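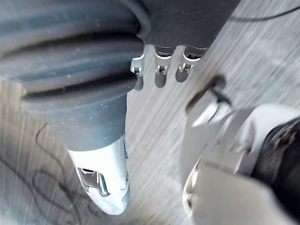

Fiachra Horgan has repaired pipe organs and harmoniums for many years, and he receives me in his workshop in Kelemen with a pot of strong tea. I wanted to ask him about air, the part of the work that people in the audience never think of. "The pipes get all the love," he says. "But first you must have wind, and the wind must be steady." He likes ridged rubber like this, dark grey, with deep grooves between the folds and fine dust on the ridges. "In a deep fold the dust can stay for years," he says. "I always clean there before I look for a leak."

His present job is a small organ from Dilis with 462 pipes. It came to him in July, and 130 of the pipes are already cleaned and back in their places. The rest wait on long shelves under old bed sheets.

I ask if he learned the trade at a school. He laughs. "I learned from Donal Conneely. He gave me one leather valve and told me to make 390 the same. When I finished, he gave me back the first one and said it was the worst."

Does he play himself? "Badly," he answers. "Only slow music - then I have time to listen for what is wrong." On Sundays he still goes to hear the Dilis choir, which now sings with a piano until the organ is home again.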